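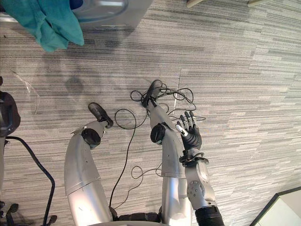 Most laundry advice gets passed around by people who have never pulled the machine out to see what's behind it. I've kept the tips on this page that held up at my house or at my brother-in-law's, and I've marked the ones I don't believe. If you disagree, write in, but please tell me how long you tried your way before you decided it worked.

## Washers on carpet

You'll read that a front-loader must never stand on carpet. You'll also read that a rubber mat fixes everything. I don't fully buy either one.

Thin, dense, flat-woven carpet on concrete is a very different thing from thick pile on a springy upstairs floor. Press hard with your thumb. If the carpet gives more than a little, the feet of the machine will sink unevenly and you'll be leveling it forever. If it barely gives, you can probably live with it, as long as you check the level again after the first couple of weeks. Put the level on top of the machine side to side, then front to back, then try rocking it corner to corner with your hands. The last check tells you more than the bubble does.

The real trouble with carpet is water. Tile shows you a leak right away and carpet soaks it up. Slide a dry paper towel under the front edge before a wash and look at it afterward. It costs nothing, and I trust it more than the plug-in leak alarm I bought, which went off twice for reasons I never found and stayed silent the day I poured water next to it.

As for the mats: a dense one cut to the full footprint of the machine did quiet mine down a bit. The little cup-shaped pads for the feet did nothing I could hear. One of them walked out from under the machine during a spin.

## Cords

Pick them up. Laundry areas collect cords, and the usual tip is to tape them down or run them under a rug. Please don't run them under anything. A cord under a rug or a carpet edge gets stepped on in the same spot every day, and you can't see what's happening to it.

What I do:

- Unplug whatever isn't in use and put it away with its cord.
- Gather the slack in wide, easy loops and fasten it with a hook-and-loop strap. Tight little bundles are hard on a cord.
- Route what has to stay along the wall, where your feet don't go.
- Keep the washer on its own wall outlet. No power strip, no extension cord, whatever the package says it's rated for.

Dark cord on dark or striped carpet deserves its own warning. Mine vanished completely under the evening light. I didn't learn this by reading about it. A strip of bright tape every foot or so looks ugly and works.

## The gasket

The rubber ring inside the door is where the smell comes from, in my experience, and it's where most people never look. Pull back the fold with your fingers and wipe all the way around, paying attention to the bottom. You'll find lint, hair and something gray that I've never wanted to identify.

Use a cloth that isn't precious. An old T-shirt cut up is better than a sponge, which won't get down into the fold. Pick a color you'd notice if you left it in the drum, then put it somewhere you'll see it.

Now for the claims. Vinegar in every load "to keep the rubber fresh" – I'm against it. Appliance makers don't all agree on this, so read your own manual, but I see no good reason to keep bathing rubber in acid when a wipe does the job. Baking soda sprinkled around the rim is harmless as far as I know and also did nothing. Mixing the two makes a nice fizz and leaves you with salty water. Never mix vinegar and bleach, no matter who suggests it.

Leaving the door ajar between loads is the one free tip I'll stand behind. If you have small kids or a cat, think about that one first, and always look in the drum before you shut it.
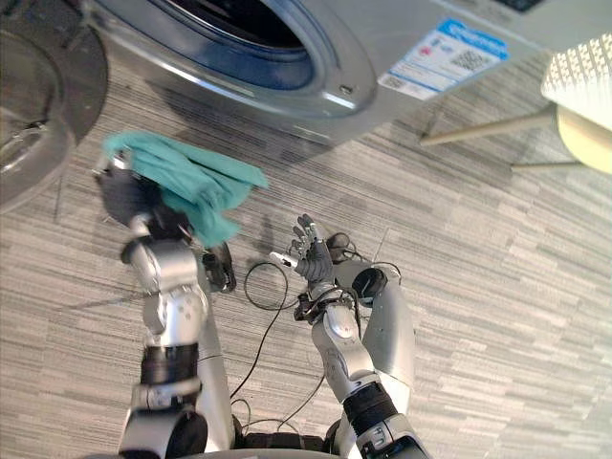

*A blue gasket inside the door ring. The ventilated basket on legs is at the upper right.*

## Baskets

I resisted baskets on legs for years because they looked like something sold to people with nicer houses than mine. I've come around halfway. Anything that raises the load saves you some bending, and holes in the sides let damp towels breathe a little. They won't dry anything, despite what the tag promises.

Two cautions. Thin legs that angle outward catch your toes, so park the basket off to one side, clear of the swing of the door. And don't pile it above the rim with wet jeans. Facundo Ojeda, my brother-in-law, did that at his place in Orkeddale and the whole thing went over, taking an open box of detergent with it. Carpet and powdered detergent are a bad pair. He was still vacuuming it up in August.

## The sticker on the front

New machines come with labels on the front panel, and half the tips pages tell you to peel them off on day one. Wait. Read them first and take a clear, close picture of anything with a code on it. Copy the model and serial number too; on many front-loaders that plate is just inside the door. When I called the Bhatt repair counter in Tedbridge they wanted both numbers before they'd talk about anything else, and I was lying on the floor with a flashlight in my teeth.

Once you've got it all written down, warm the sticker with a hair dryer on low and peel slowly from a corner. Rub off the leftover glue with a drop of cooking oil, then dish soap. Skip the scouring pad on any brushed metal finish. It will scratch, and rubbing with the grain only makes the scratches neater.

## Things I don't believe

- **Tennis balls in the washer.** In the dryer with a pillow or a down jacket, fine. In the washer they just bang.
- **Aluminum foil for static.** I tried it for seven loads and got zapped on all of them.
- **More detergent for dirtier clothes.** A modern front-loader uses so little water that the extra just stays in there. Use less than the cap suggests and see if anyone complains.
- **The Brultau "deep clean" tablets.** A hot, empty cycle without one left my drum smelling the same as a hot, empty cycle with one. I finished the box because I'd paid for it.
- **"It's cheaper to replace it."** Sometimes, sure. I was quoted almost $579 for a new machine when mine wouldn't drain. The pump filter had a sock in it.

That filter is usually behind a small flap low on the front, by the way. Put down a shallow tray and more towels than you think you need before you open it, especially on carpet.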